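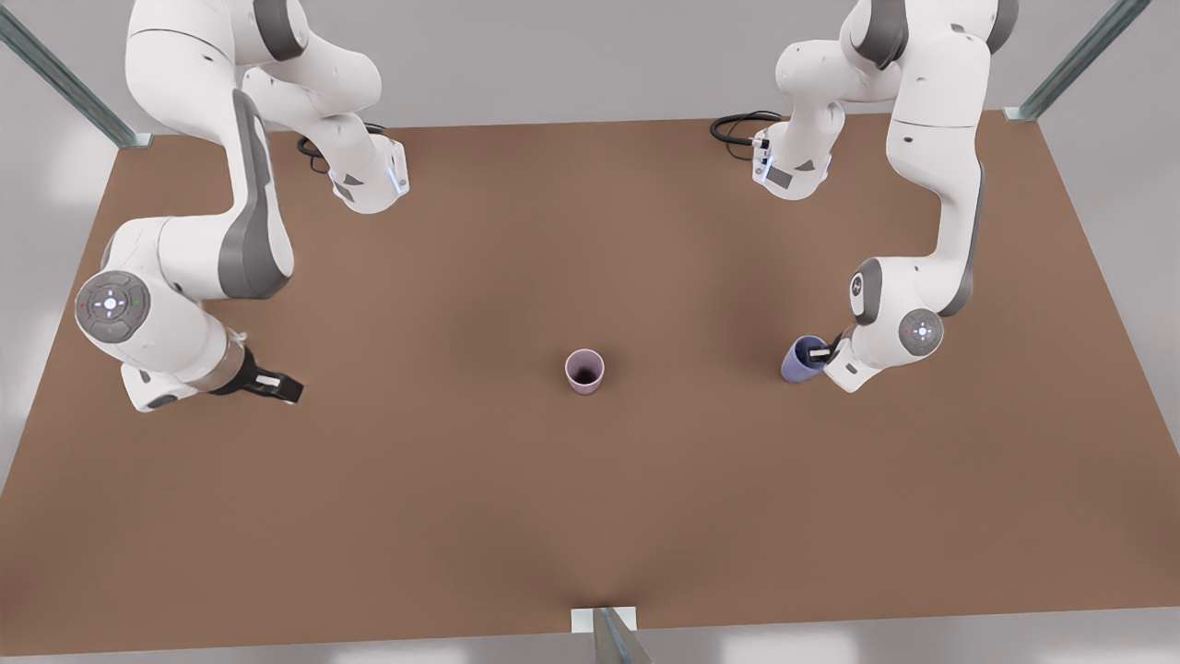

Every repair café begins with a fight about the table. The one in Gislow lasted most of the spring, and by the time I turned up on a Thursday evening in May, holding a toaster, the two sides had stopped sharing the kettle. One side wanted a big brown top with a flat, matte surface, large and rectangular. The other side wanted white laminate, on the grounds that small screws are dark. Damian Kołodziej, who had been fixing radios since before some of the white-laminate party were born, pointed out that small screws are also silver. This was considered a low blow.

Brown won. The white party now works by the window and brings its own trays.

I had come because my toaster had quit and because I had been told, by a magazine that pays me to have opinions, to find out whether people still fix things. The answer is that they do, between six and nine in the evening, in a former carpet showroom that smells strongly of its former life. You take a paper number at the door. You sit on a chair that was itself repaired, not well. When your number comes up you carry your dead appliance over to a stranger and explain what is wrong with it, which is a more intimate conversation than you might expect.

"When did it start?" Vasanthi Rathnayake asked me, turning my toaster over. A teaspoon of crumbs fell out. She looked at the crumbs and then at me.

I said it had been a while.

Rathnayake used to service dental equipment, and she has kept the manner. She asked whether I had ever emptied the tray. I said I hadn't known there was a tray. She slid it out and showed it to me the way a dentist holds up the mirror. The tray, for the record, was full, and some of what it was full of was raisins.

Her brother-in-law Tharindu runs the sewing end, where the waiting list is longest and the mood is best. People are ashamed of their toasters but they love their coats. I watched a man hand over a corduroy jacket with both elbows gone and ask for it to be made to look exactly as it had in college. Tharindu held it up to the light for some time and asked how the man felt about patches. The man felt badly about patches. They settled on a slightly darker brown, after a negotiation that took longer than the sewing.

The economics of all this are terrible, and everyone there will tell you so cheerfully. The showroom costs 800 a month, lights included. The jar by the door, which has a picture of a smiling vacuum cleaner on it, brings in less than half of that. The rest comes from the town and from an annual jumble sale at which, as far as I can tell, the repairers buy one another's broken lamps. A new toaster like mine costs less than the parking ticket I got while having the old one seen to.

Nazma Kanagaratnam, who keeps the repair log, has heard this argument before and doesn't find it interesting. Her log is a ledger in green ink, and it has nearly 2000 entries. Each one gives the object, the complaint, and the outcome, and she has a gift for the short form. "Hair dryer. Smells of hair. Is hair." "Clock, loses 15 minutes a day. Owner has decided to keep it." "Bugti fan heater. No." The Bugti, I learned, has its shell glued shut at the factory, and she has written that "No" so many times that it has shrunk to a single slanted stroke.

Glue is the great villain here. So are screws with heads shaped like obscure flowers, batteries sealed in like pharaohs, and the Clevance kettle, whose lid hinge is a sliver of plastic that can't be bought separately at any price. Kołodziej makes replacements out of brass rod. He has made so many that he keeps them in a tobacco tin, sorted by model year, and he speaks of the people who designed the original hinge in a low voice and, I think, in Polish.

Not everything gets fixed. A woman ahead of me had brought her late husband's electric razor, and Fulvio Dal Bello, who does small motors, spent most of an hour on it before telling her the armature was gone. She thanked him, put it back in its case and asked if he would mind cleaning it anyway. He cleaned it and oiled it, and she took it home. Kanagaratnam wrote it up as "Razor. Cleaned," and put it in the column for successes. I saw Dal Bello read the entry over her shoulder and say nothing about it.

My toaster needed a new lever spring, a tray emptying and what Rathnayake called a talk. She found a spring in a drawer marked BUVATON, after a brand of sandwich press that supplied most of its contents by dying in large numbers. The whole job took less time than my wait for it. She plugged it in, pushed down the lever and we both watched the wires turn orange.

I put a twenty in the vacuum cleaner jar. On my way out a member of the white-laminate party was on his hands and knees beside the window with a flashlight, looking for a screw.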